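The Good Towels

Margit Csizmadia had been saving the green tin for a Friday in November, when the bakery closed early and her niece Ildikó could be counted on to come up the stairs with wet shoes and something warm in a paper bag. It was an old Vass coffee tin, dented on one side from the time it fell off the wardrobe in Gellow, and it held her mother's recipes, or most of them, folded so small that you wondered how she ever got them open again with floury hands.

"Is the honey cake in there?" Ildikó asked, before she even had her coat off.

"Everything is in there," said Margit, which was what her own mother had always said, and it had been true about half the time.

They put the kettle on, and they talked about Zoltán, who had driven 113 miles to look at a secondhand oven and come home with a dog, and about poor Csaba Szénási downstairs, who was learning the accordion at his age (bless him) and had got as far as the first page. Then Margit reached across for the tin, and her sleeve caught the milk jug, and over it went.

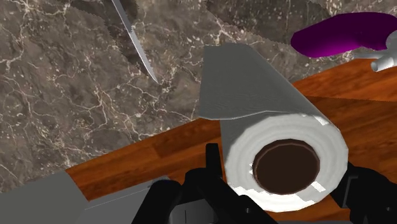
Kitchen roll, always within reach.

"The tin, get the tin!" cried Margit, and Ildikó snatched it up and held it over her head like a woman wading a river, while her aunt tore off sheet after sheet and laid them down along the milk, scolding the jug in the language she kept for jugs and for bus drivers.

When it was all mopped up they sat down again, a bit out of breath, and opened the lid. The poppy seed roll was there, and the plum dumplings, and four different opinions on goulash. At the very bottom was a slip in pencil, so faint that Ildikó had to take it over to the window.

"Honey, flour, two eggs," she read. "Butter, as much as Margit has not eaten."

Margit laughed until she had to take her glasses off. She had been six years old that winter, and she remembered the butter perfectly well.

"Put the oven on," she said, wiping her eyes. "And go down and ask Csaba if he has any honey."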